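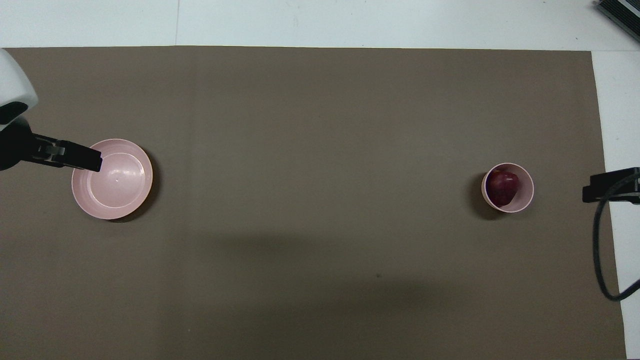

Figure 1. Brown mat on a white work table.

Quiet Floors: Can Everyday Mats Soften Footstep Noise in a School Hallway?
Project report by Cengiz Oral and Américo Paiva
3 June 2024

Why we picked this

Our school has one long upstairs hallway, and right under it is the library. If you have ever tried to read in there between classes, you know the sound: a sort of rolling thunder that starts with the bell and fades out just as the next one is about to ring. We both do our homework in the library and we both complain about it, so when our science teacher asked for a project on sound we had a topic before we left the room!

Our question was simple. If you lay an ordinary mat on a hard floor, how much quieter is a footstep in the room below? And does it matter what the mat is made of, or only how thick it is?

Background

Footstep noise is what builders call impact sound. When a heel hits the floor, the floor itself shakes, and the ceiling underneath passes that shaking into the air of the room below. Talking and music mostly travel through the air first, so a wall with a good seal helps a lot with those. With impact sound the hit goes straight into the building. A soft layer on top makes each hit last slightly longer, and that lowers the peak force. It is the same idea as bending your knees when you land a jump.

We also learned that soft layers are best at cutting the sharp, clicky part of the sound. The low thud is much harder to stop (more on that below, because it turned into our favorite part of the project).

What we did

We could not ask hundreds of people to walk the hallway the same way every time, so we used a golf ball and a small sandbag. The golf ball stood in for hard heels and the sandbag for sneakers. Each one was dropped from knee height through a cardboard tube, so it always landed in the same spot.

Downstairs, one of us sat at a library table with a sound meter and wrote down the peak reading. We swapped places every half hour, mainly because the person upstairs got to drop things and the person downstairs got to be bored.

We tested 6 floor coverings, plus the bare floor, and gave every covering the same number of drops. The whole set took most of April. By the end we had 2,502 readings in our spreadsheet. We threw out the ones where a door slammed or somebody talked near the meter, and that left 2,369 good ones.

What we found

The golf ball results were great. On the bare floor it made a crack you could hear across the whole library. Even a thin mat took the edge off, and the thick cork one made it so dull that Américo twice radioed up to ask if Cengiz had dropped it yet.

The sandbag was a different story. The thin mats hardly changed the reading at all, and the best covering brought it down by much less than we had hoped. We repeated that part on another day and got the same pattern.

Thickness mattered, but softness mattered too. A thick rubber mat that felt stiff under our hands did worse than a thinner felt one. We had both bet on the rubber, so that cost us a round of hot chocolate.

Problems along the way

The felt kept sliding, and taping the corners down fixed it. Our first cardboard tube got squashed in a locker and we lost a full afternoon making another. The meter also reads in whole decibels only, so small differences between two mats may not mean anything.

What we would like to try next

We want to stack two coverings and see if the second layer helps with the thud. We would also love to record real hallway traffic before and after putting down a long runner. The school office has said we can have the hallway for one week next fall, as long as the runner lies flat and the doors can still open over it.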